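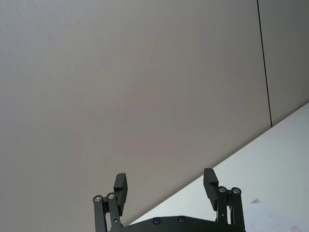
Équipe Ambiances et Surfaces de travail — Laboratoire Dornutero

Imprimer cette page | Envoyer par e-mail

Rechercher dans les archives Mots-clés OK

3.2. Le poste de lecture et son fond

Figure 4. Poste de lecture : plateau blanc, mur gris clair et joint vertical entre deux panneaux.

Le deuxième poste a été installé au mois d'octobre dans le local Vasseur. Nous avons choisi un fond uni, sans affiche et sans marquage, pour que le regard du lecteur ne soit pas attiré en dehors du plan de travail. Comme le montre la figure 4, le gris du mur n'est pas tout à fait uniforme : il devient plus sombre vers le bas, et le panneau de droite paraît légèrement plus foncé que le grand panneau. Cette différence reste faible. Elle a été pourtant remarquée par plusieurs participants, qui l'ont mentionnée dans l'entretien final.

Le bord du plateau forme avec le mur une limite très nette. Au contraire, ce qui semble être une feuille blanche posée sur ce même plateau se distingue mal, et c'est surtout le changement léger de clarté qui permet de la repérer. Gilbert et Toma avaient déjà décrit cette difficulté pour les documents sans texte imprimé, mais avec un mobilier plus sombre.

L'éclairage a été réglé à 4000 K pour toutes les séances. Le corpus comprend 789 relevés de position, faits par 55 participants. Chaque participant devait déposer une feuille sur le plateau, s'éloigner, puis revenir et la reprendre sans chercher avec la main. Les relevés ont été saisis par Telma Henríquez et relus par Othmane Hajji ; les cas de désaccord ont été discutés avec un troisième lecteur.

Nous n'avons pas modifié la teinte du mur entre les séances. Il serait donc imprudent d'attribuer au fond seul les hésitations observées, car la hauteur du siège a varié d'un participant à l'autre. Le premier poste, équipé d'un plateau Soswood de couleur brune, sert ici de comparaison. Les résultats pour les deux postes sont donnés séparément dans la section 3.3.

Classé dans : Ergonomie visuelle, Mobilier de bureau, Articles de l'équipe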